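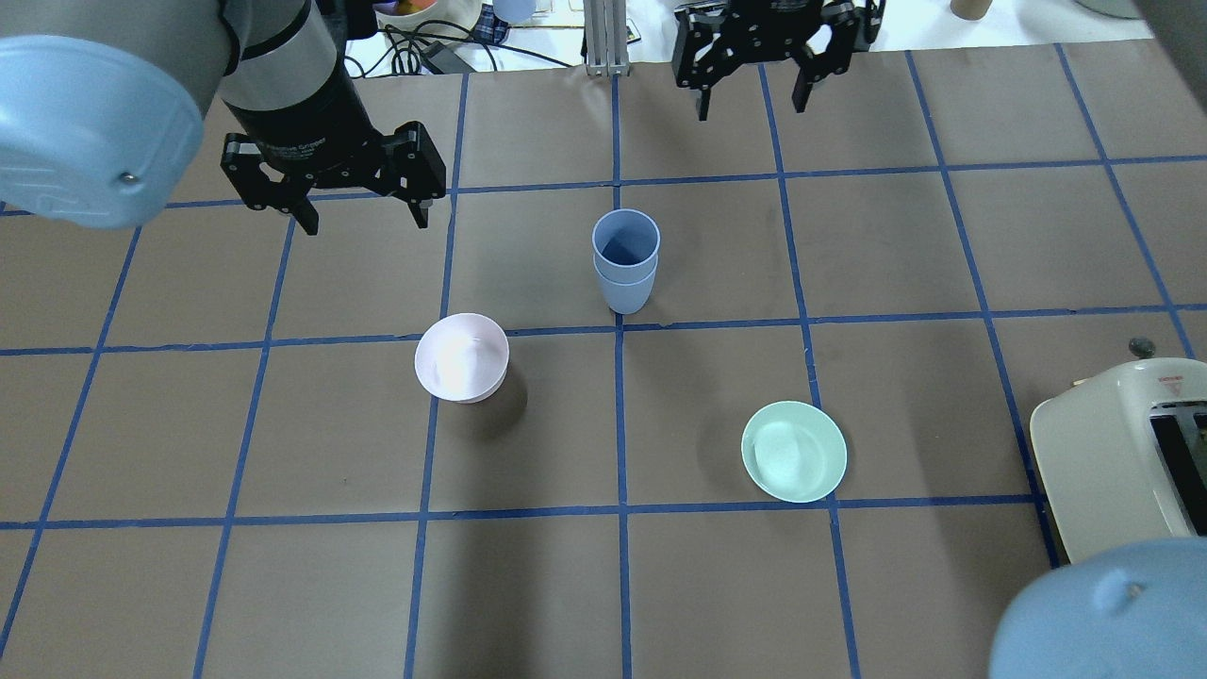
Topic 4: Grid references on topographic maps
Notes by Chathurika Jayasinghe

Bring your map sheet, a romer and a sharp pencil. Henk Desmet has spare romers at the front desk.

Eastings are the numbers along the bottom and top of the sheet. Northings run up the sides. Eastings are always read first. On our sheet each square is 1000 metres across, and a square is named by the lines at its left and bottom edges. The Tristden weir is in square 7532.
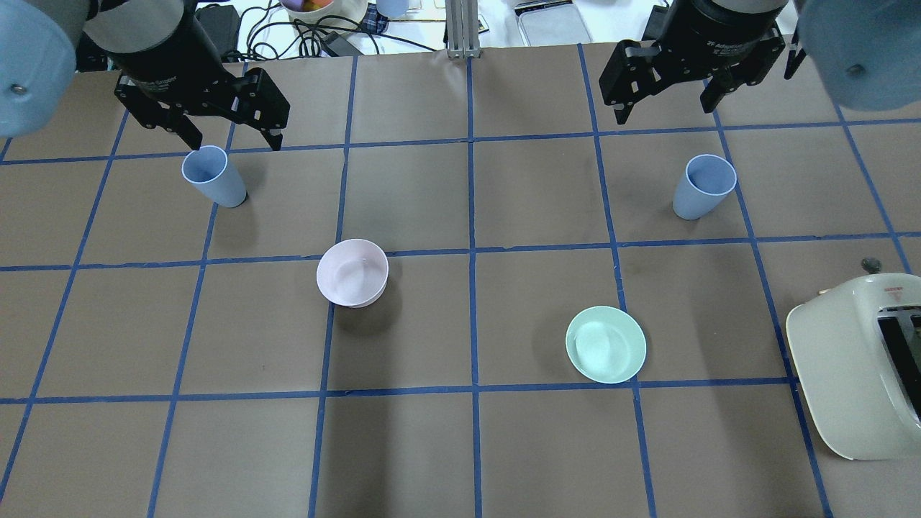 Fig. 1. A light blue cup in a square of a taped grid.

A six-figure reference divides the square into tenths each way. The weir gauge is at 754 322, written without the space. It gives a position to the nearest 100 metres, so two sheds in the same paddock may share a reference.
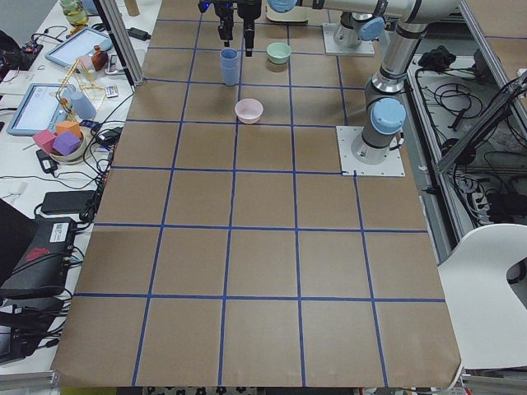
Sandell, November

The field exercise begins at the hall at 9 am. Work in pairs and record each marker as you reach it. Contour colour and the nearest named feature go in the last column. Lutfa Gazi will collect the sheets.
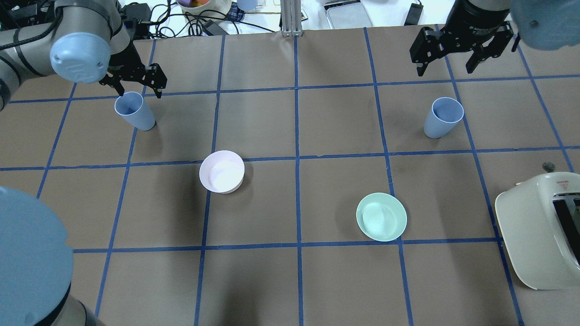
Features larger than a point need a stated convention. For a building, use the centre. For a dam, use the wall. On a tabletop grid laid out in blue tape, a cream toaster raises the same question as a woolshed, and a cup is closer to a trig point. Write the convention at the top of your sheet before you start.

Reading for next time: magnetic variation, handout 5.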